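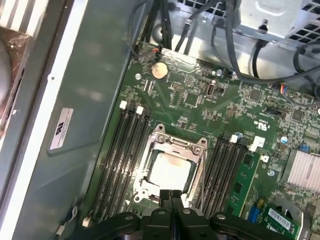 Memory slots on both sides of the socket.

Home | Training Log | Race Notes | Gear | About

Pacing a bike leg by power on the Greruston course

Posted Saturday, May 24, 2025
Shares: 5

I raced the middle distance at Greruston again and want to write down the bike numbers before I lose the file. The swim is left out because I have nothing useful to say about it. The run gets a paragraph at the end.

The bike course is an out and back along the reservoir road with a climb to Bisside in the middle of each half. You go over it from the south on the way out and from the north on the way home. The south side is steady. The north side has a steep ramp after the quarry gate, then a flat section, then a second ramp that is shorter but has worse pavement. Most of the time lost on this course is lost on the flat section between the two ramps, where people sit up and drink.

My plan in March was to hold a fixed percentage of threshold for the whole ride. I tested it on a training weekend and it does not suit the terrain. Holding 70 percent of threshold on the north ramps means a cadence I can't sustain with the gears I have. Holding the same figure on the descent means pedaling at a speed where the extra effort buys very little. So for the race I used two targets and a cap:

Flat road: 80 percent of threshold.
Climbs: let it rise to threshold, no higher, and no standing except on the second ramp.
Descents: stop pedaling once spun out, hold position, eat.

The cap was the part that mattered. In training I went over it on the first ramp every time without noticing, because the display was set to a three-second average and I was reading it late. I changed it to a ten-second average for flat road and kept a separate screen with the three-second number for climbing. Switching screens takes one press. I missed the switch once, on the way out, and did the whole south climb on the slow average. The file shows a spike at the bottom of that climb and a long drop after it, which is what you would expect.

Wind was from the west, across the road for most of the route. I ran the shallower front wheel. The deep one is faster on paper, but on the open stretch past the Lokberg farm turn I end up holding the base bar with it, and that position costs more than the wheel saves. 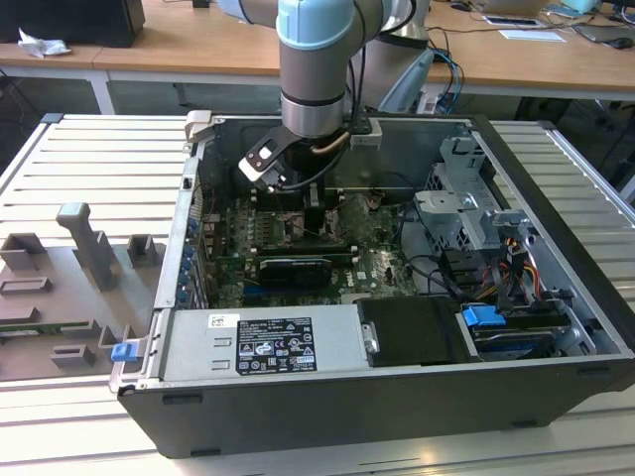 Mitra Mousavi wrote in to say that the west wind is worse coming home, since the trees by the dam are all on the other side, and that she would spend a bit more on the way out and accept a slower return. I looked at the speed data with that in mind. The dam section was slower coming back for the same power, so she is right about the trees. I am less sure about spending more early. On this course the steep side of the climb comes in the second half, and I would want something left for it.

Food was gels in a bottle, diluted, plus plain water between the arms. I took a sip on a timer. The timer went off on the first north ramp, when I was breathing too hard to swallow, and I skipped that one and forgot to make it up. Next time I'll tie the drinking to landmarks: the church, the farm turn, the top of Bisside, the dam. Landmarks don't come up in the middle of a ramp unless you choose them badly.

Tires were at a lower pressure than last year. The second ramp felt better for it. I can't separate that from the new bar pads, so no conclusion.

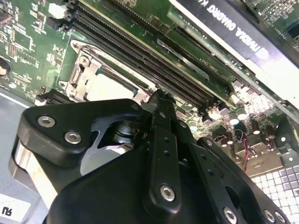
Should you calibrate the power meter on race morning? Do it after the bike has been sitting outside in transition for a while, so the cranks are at air temperature. I did mine in the parking lot straight out of a warm car, and then again at the rack, and the offset had moved. I kept the second one.

The run was two laps of the lake path. I started at the pace I had planned and held it for the first lap. The second lap was slower, mostly on the gravel. Heart rate stayed level while pace fell, which I read as legs and not fueling, though one race is thin evidence.

For the fall race at Eichhorn I will keep the two targets and the cap and drop the timer. That course is flat apart from the bridge, so the climbing screen may not be needed.

2 comments

Contact | Back to top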